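Marker cube pose jumps when I tilt my wrist
posted 30/09/2020 by zurley_dev

Two hand-held grippers, a tag cube on each, tracked with the Nustilton library. Works great until I roll one hand, then the pose flips for 2 or 4 frames and my planner goes wild. Is it my filter?
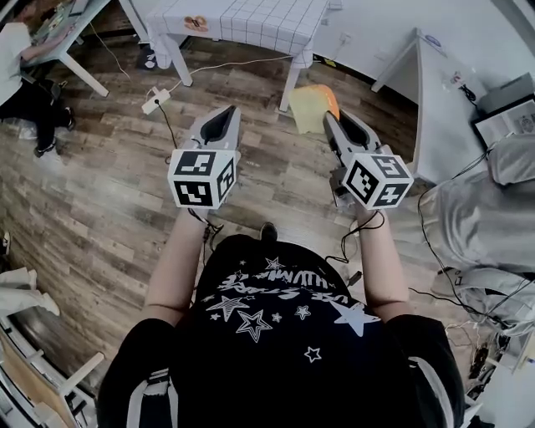
I'm logging at about 14 Hz, if that helps. Love this stuff, just stuck!

Ledent
Classic tag flip! One square seen nearly flat on has two poses that fit almost equally well. Solve all the visible faces of a cube together as one rigid body, and start each solve from the last good pose. Such a satisfying fix when the trace goes smooth.

braganca_bot
try better lighting, fixed mine in July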